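Labeling two-arm cube demonstrations by phase: a short tutorial
Ovidiu Nistor, 2018-09-05

This tutorial explains how we cut a recorded demonstration into phases, so that a policy can learn each phase with its own loss weight. The method comes from the Gerkano project. The scripts belong to a small package named Stistinum. I suppose that you already have teleoperated episodes with joint states, gripper widths and one video stream. If you only have video, the first half of the page is still useful to you, but the thresholds are not.

Why phases

When we trained on whole episodes, the policy learned the long travel motions very well and the grasp badly. The reason is simple. Most time steps in an episode are travel, and the closing of the fingers takes only a few of them. The average error looks good and the cube stays on the table. Kerubo Kombo proposed to give every time step a phase label and to weight the loss by phase. After this change the grasp became much more stable, also for cube positions that were not in the training set.

We use five labels: rest, approach, close, carry, release. Each arm has its own label track. Please do not try to share one track between the arms. We did this in our first version, called Surdu, and had to throw the labels away.

Step 1. Check the start of the episode

Open the first video frame and the first row of the state file together. A good start has both grippers away from the cubes, and all the cubes fully visible to the chest camera. The cubes should be spread so that a gripper can come down over any of them without pushing its neighbor. If two cubes touch, move the episode to the folder "later" and continue.

Look also at the fingers. We begin with open fingers, as the approach label expects a wide gripper. If an operator starts with closed fingers, the first opening motion will be read as a release and the whole track is shifted by one phase. 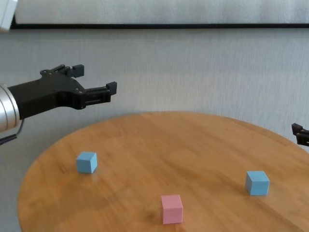 Start position with three cubes, left gripper open. Only the tip of the second gripper is in view on the right.

It is not a problem when one gripper is mostly outside the view, because the labels come from the joint states and the video serves only for checking. But write it in the notes column, so that the person who reviews the episode does not search for it.

Step 2. Find the rest phase

Compute the speed of each wrist and smooth it with a short window. Every time step before the first clear movement is rest. Do not delete these steps. Keep a few of them, or the policy will never learn to wait, and with two arms waiting is half of the work.

Step 3. Find the close and the release

Take the gripper width and look for the places where it falls quickly and then stays flat. The falling part is close. It must end at a width near the size of the cube. If it ends at zero, the fingers missed and the label is "failed close", which we keep in a separate file. A release is the same signal in the opposite direction.

Step 4. Fill the rest of the track

Between rest and close is approach. Between close and release is carry. After a release the arm goes back to approach if another close follows, otherwise to rest. The script does this part alone.

Step 5. Review by eye

Play the video with the two tracks printed under it. The most common mistake is a close label that begins too early, when the operator corrects the finger opening during the approach. Move the border by hand.

Our numbers

In the Drirnthorpe set we recorded 348 episodes and kept 341 after review. We trained for 3000 steps with the phase weights and then compared with a run of 3690 steps without weights. The shorter run was better at grasping, and the two were equal at carrying.

A weight of four on close and one on all other phases is a good beginning. With higher values the arm starts to tremble above the cube - if you see this, go down again before you change anything else.

The next part, planned for October, will treat handover between the arms, where the carry of one arm overlaps with the close of the other.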